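Ticket 3452: right-hand gripper insists it is open while holding something
Project: Vallejo packing task
Site: Bosedberg
Opened: 3/13/23
Status: Resolved, grudgingly
Priority: Medium (was Low, was High, was Low again)

Reported problem

Jaw width on the right-hand unit sticks at 72 mm and stays there. Fingers closed, fingers open, fingers halfway, it's all 72 to this thing. The left-hand unit on the same logger behaves normally. The trajectory looks fine and so does the video, which is how we managed to record for most of a morning before anyone looked at the width plot and saw a line you could rest a spirit level on.

The task is moving flat food packets into an open cardboard box. The robot that learns from these recordings will believe whatever the width channel tells it. If that channel says the jaws never close, the robot will hover politely over each packet and then carry nothing to the box with great confidence. We know because the Fidberg arm was given an earlier batch with the same fault and did precisely this for an afternoon.

Steps to reproduce

Start a session with both units. Check width on both, which will be fine. Pick and place for a while. At some point the right-hand value jumps to 72 and won't come down. Restarting the session clears it, sometimes.

What was tried

1. Restarted the logger. Worked for one session, long enough for me to close this ticket. Ticket reopened.

2. Swapped the cables between left and right. The fault stayed with the right-hand unit, so the cable is innocent. I apologise to the cable, which I had already described in writing as rubbish.

3. Recalibrated with the jaws fully open, then fully closed. Calibration reported success. It also reports success if you do nothing at all and press the button twice, so I have raised that separately.

4. Asked Stotelen support. They suggested restarting the logger. I said we had. They suggested recalibrating. I said we had. They then sent the maintenance sheet, where a line near the bottom says the finger pivots and guides should be cleaned every 3000 open-close cycles. We had no cycle counter running, so I went back through the recordings. Both units are well past it.

5. Looked at the unit properly, as perhaps should have come before emailing anyone. There was grit in the guide, and the width marker carrier behind it was loose enough to wag. With the grit in, the carrier jams at the open end and the fingers carry on without it. The sensor was telling the truth about where the carrier was. It just had no idea where the fingers were.

6. Cleaned the guide with a dry brush, then a cloth. Nipped up the carrier screw. Did not use oil. (Somebody used oil on the old set in November. See the ticket of that month, or don't, it's a sad read.)

7. Ran a check set with thin, slippery things, as film packets make the jaws close nearly all the way and show up any sticking at the narrow end. Width tracked on all 7 runs. Clear packet of folded tan sheets upright between the blue pads, the box open behind it:

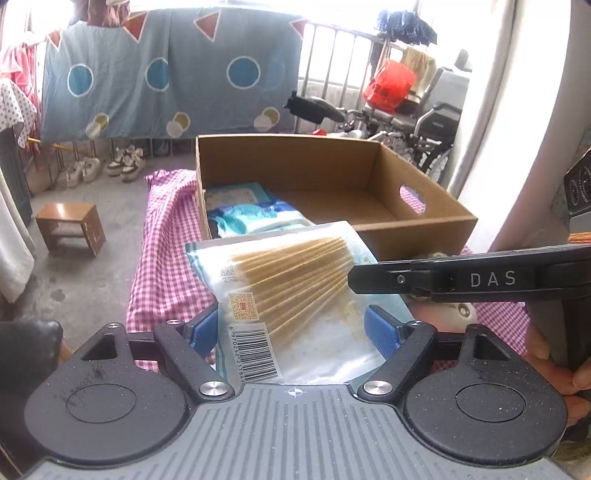 Safety note, added after step 7

While the right-hand unit was sticking, one of us tried to free the fingers by poking the carrier with a thumb. The carrier freed itself and the fingers shut on the thumb. Skin not broken, language poor. The spring is not strong but it is quick.

So: unplug the unit, block the jaws open with the foam wedge, and then poke it. The wedge lives in the lid of the case. If it is not in the lid, look in the other lid.

Also, the Fidberg arm must not be run on any batch from the affected sessions, even "just to see". It closed its gripper on the edge of the bin during the afternoon mentioned above, and pulled the bin a good way along the bench before the stop button was pressed. The stop button was behind the monitor. It has been moved to the front.

Data

Affected sessions are tagged WIDTH_BAD. Please leave them where they are. The video is still usable, and there is talk of working out the jaw width from the finger positions. I will believe that when I see the plot.

Still open

Logger should complain when width hasn't changed for a minute during a session. Patch written, waiting for review.
Cycle counter, with a warning before it reaches the limit.
Calibration button that can fail.
Left-hand unit is due the same clean. It hasn't gone wrong yet, so naturally it has been put off until Thursday.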